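About Ollumora

Ollumora is a cooking school on the edge of Prenddale, and we love what we do! We opened one September with 2 ovens and a borrowed mixer, and these days we teach home cooks of every level, from people who have never chopped an onion to people who make their own sausage and want to argue about it. 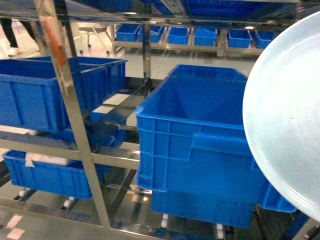 Blue bins on the steel shelving

Our evening courses run for six weeks. You start with soups and stocks, move on to bread, and finish with a full dinner that you plan and cook with your group. Classes are small, so you get plenty of time at the stove and plenty of help when a sauce splits (everyone's does, at least once). We also run weekend workshops on dumplings, pickles and pies, and the pie one fills up fast.

We eat together at the end of every class, and for many of us

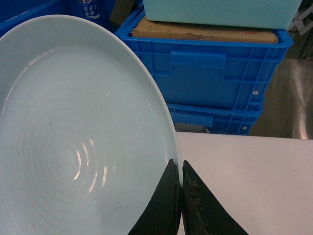 that meal is the best part of the night. People who came in as strangers pass the bread, swap notes on what they'd change and stay far too long over coffee. Roughly 2,477 people have cooked with us so far – a good number of them have come back for a second course.

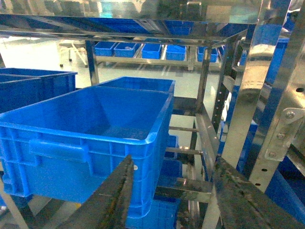 Vegetables decide a lot of our menus. We buy from the Babić farm whenever we can, and the week's recipes often change once we know what is ready to pick. If you've signed up for our produce share, please bring a sturdy container to carry it home. An open plastic crate with thick rims, like the blue one on our rack, is perfect for squash and potatoes. Bring a cloth bag too for the greens – they bruise so easily.

New to cooking? Come to an open kitchen evening and say hello. We'd love to feed you.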